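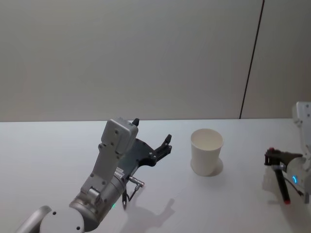 Two-arm pen-to-cup task, right arm timing out
Robotics Club > Student Projects

clovine_lab
Our club entry for the Zorndale student round is marker-into-cup with two arms. Cup stays upright on the table, right arm does the insertion, left arm is supposed to steady the cup. In simulation it passes. On the bench the right arm reaches the pre-insert pose, then the planner times out at 200 ms. Control loop is 100 Hz. Erlinda Panganiban (our advisor) wants a fix before we touch the grasp code.

grovora16
Raise the timeout. 200 ms is tight for two arms in one planning group.

tmatrix
Disagree. Raising it hides the problem. Split the group and plan each arm separately. Left arm holds a fixed pose during insertion anyway.

grovora16
Then you lose collision checking between the arms. With both grippers over one cup I wouldn't.

tmatrix
You don't lose it. Put the left arm in as a static obstacle and update it when it moves.

clovine_lab
Current start pose, left gripper open, right gripper holding the red-tipped piece pointing up:
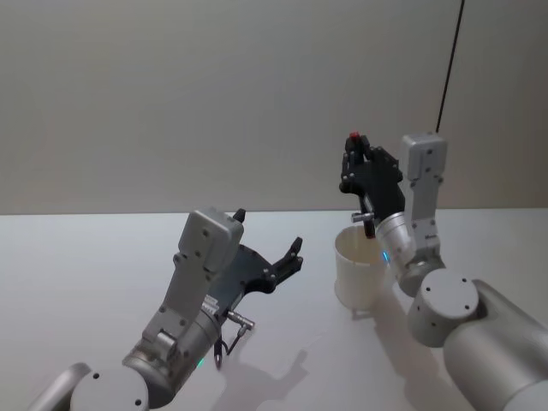 Suggested order of work

1. Split the planning group. Publish the left arm as an obstacle with 2 cm padding.
2. Log joint 5 on the right arm during approach. With the tip up you need a large wrist rotation to get it over the rim, and you may be near the limit.
3. Try a tip-down grasp from a different start.

C. Salgado
Do 2 first. We had the same symptom at Villanueva in September and it was the joint limit. Splitting the group changed nothing.

tmatrix
Fair, but the log takes five minutes and the split is worth having regardless.

clovine_lab
Logging tonight. Will post the joint 5 plot.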